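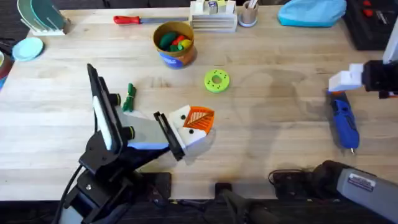 The big table, toy parts out.

Bench help wanted — toy parts, sorting and fitting, part time

Umimetti is looking for 3 people for the toy table. Short contract, starts December, may run longer if the orders hold up. Posting this quick as we are already behind so please read all of it before you write in.

The work is small printed toys. White blocks with orange ridged pieces, green rings, that kind of thing. They come to us in parts and mixed up. You sort, you look them over, you fit the pieces, you put the bad ones aside with a note. Then you clear the table and start the next lot. Not hard but it is fiddly and you sit with it for hours.

Current job is a set for Suststead, 246 toys, and after that a bigger one for Demirtaş, 542. Both have the orange pieces, and those need the most care. Ridges chip if you force them. If it doesnt go, stop and check the dots on the white part, you may have the wrong half.
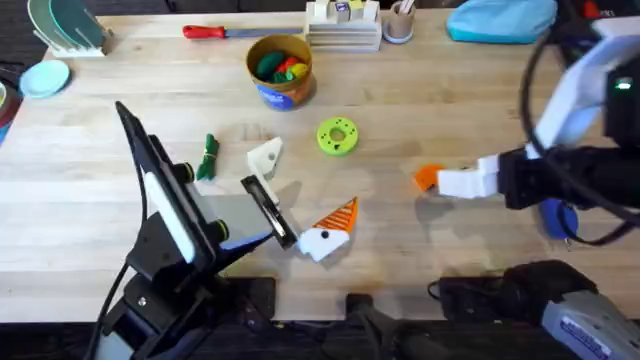
You will also do some light finishing. Rough edges, a hole that printed too tight. We show you how on your first morning, no experience needed for that part. Eye protection is ours, you wear it, no discussion.

What we need from you

Good close eyesight, glasses fine
Steady hands
OK with small parts and with doing the same thing again and again
Can tell a green from a slightly different green — this matters more than you would think
Can write a clear note when something is off
Puts tools back

What we dont need: a degree, a cover letter, a portfolio. Some people have come from sewing or model building and did well, one came from a bakery. Tell us if you have done anything with your hands.

Hours and pay

20 hours a week, mornings, 8 am start. We can move the start a little if you have a school run, ask. Pay is hourly and we tell you the rate on the phone before you come in, so you dont waste a trip. Paid trial morning for everybody we invite, paid whether you get the job or not.

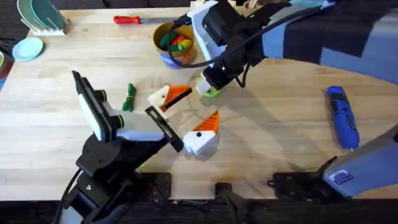 White-and-orange pieces mid-table, cup of colorful parts behind.

The room

One workroom, shared. Light wood tables, dark floor, so a dropped black part is gone, work over the table please. Plates and dishes get washed and racked by whoever used them. Radio is voted on. Ground floor, no steps from the street, bus stop outside. There is parking at the back but it fills up by nine.

Lunch is not paid, coffee is free. Long hair tied back, no loose sleeves, closed shoes. Phones in the tray during fitting, you can check it on breaks.

You would report to Gemechu Zeleke, who runs the table and does teh schedule. Payroll goes through Clodel, so you will get a form from them also. Fill it in the same day or the first pay is late, we cant fix that from our end.

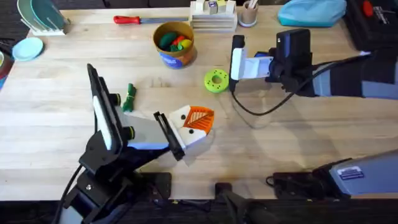 How to apply

Write to Gemechu at the Umimetti front desk or drop a note in by hand before noon. Put TOY TABLE on it. Name, phone number, which mornings you can do, two or three lines on what you have made or mended. Thats enough.

We call people as the notes come in and stop when the places are filled. If you applied in spring you can apply again, just say so.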